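Dravbridge Robotics Club > Workshop notebook > Wiping task

Notebook Parts list Bookings Code Contact

January, afternoon session

Present: me, Tạ, Shufen Dai for the second hour.

Carried on with the wiping task for the Sollside student day. The rules give us 9 minutes on the table and points for each mark cleared, with a penalty if the arm presses hard enough to trip the force limit. We have been tripping it a lot. Tạ turned the downward speed from 600 to 200 in the config before we started and left the old value in a comment. Please don't tidy that away yet.

Marks today are dark smudges on the marble-pattern top, a bigger one with a rough triangular outline and a smaller one nearer the gripper. The veins in the pattern are a nuisance. The threshold step in Dakum (our detection script) still picks up some of the orange ones as dirt, and the white ones break up the outline of anything drawn across them.

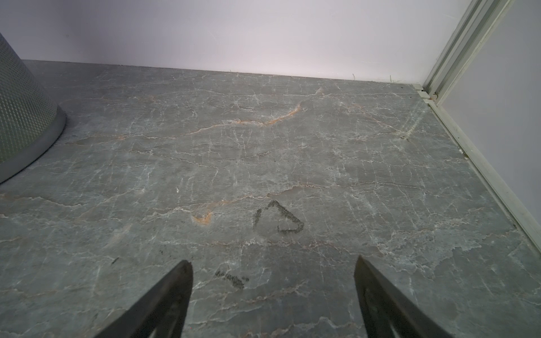 Tried switching to a saturation check first and darkness second. On saved pictures it drops the orange veins properly. It also drops the faint end of a smudge, so the path stops short. Tạ thinks we should grow the mask by 12 pixels and accept a bit of extra wiping. I would sooner fix the lighting, but we can't choose the lighting at Sollside, so his way for now.

Grasping the cloth is a separate problem. If it is folded twice the fingers close on it fine. Folded once, one corner hangs down and catches. Shufen suggested a sponge block. Rules say "a soft wiping tool", so I think a sponge counts — will ask.

Home position was out again after the restart. Re-zeroed joint 4 and it came back. Third time this term, so it goes on the fault sheet.

To do
- grow the mask, rerun on the saved set
- ask Sollside about the sponge
- ignore specks below a minimum area, value to be decided
- check the cable clip at the wrist
- Tạ to write up the speed change properly

Shufen has the room key until next session.

Recent entries
Force limit trips, first notes
Cloth folding trials
Dakum: reading the camera settings
Joint 4 zeroing, how to
Sollside rules, our copy with comments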